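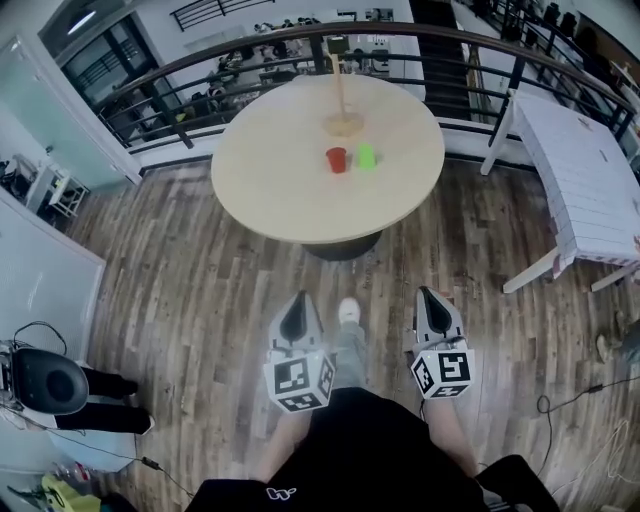

Feb 11, 2020

Today I gave one hour to the round table near the railing. I was postponing it since December, when Yi-chun Cheung helped me to move my things to Seststead and we put everything on it because there was no other place. Boxes of tea, letters, the keys, one glove. Each evening I was telling myself tomorrow.

So now only few things stay there. The two small cups, the red one and the green one, and the wooden stand with the post. I like how the pale wood of the table looks when you can see it again. I wiped it twice with a soft cloth and a drop of oil, and the second time it smelled like in my grandmother's kitchen. The dark base I did also, but on my knees, and my back is complaining this evening.

About the cups. I put the green one upside down beside the red one. I always turn a cup like this when I don't use it, against the dust. My mother did it with all her cups and I never asked her is it necessary. The red one stands the normal way, so now they look like two neighbors who don't agree — I left them so. They are from a small shop in Lonlow, I paid 3 dollars for each, and they survived two moves already.

The stand is a more difficult question. Deepika Suvarna gave it to me and she says it is for mugs. But it has a short peg down near the bottom and I don't understand what mug can hang so low. I tried with a scarf and it was sliding to the base. Maybe I will ask her on the phone, but I am a little ashamed, because I thanked her so much for it and said it is very useful. For now it stands at the far side of the table and it is nice to look at.

Then I swept the floor, along the planks, like I learned, not across them. They are brown and grey and beige mixed, so I never know if I see dirt or only the color of the wood. The low ledge under the railing I wiped too. It is white and it shows everything. The handrail I left for another day.

Lunch was late, rice with egg. I read 40 pages of my library book and then fell asleep on page 41, I think.

Tomorrow: call Deepika. Buy a new sponge. Write to Yi-chun and return her the big blue bag, it is still behind my door.

Contact | © 2020 | Back to top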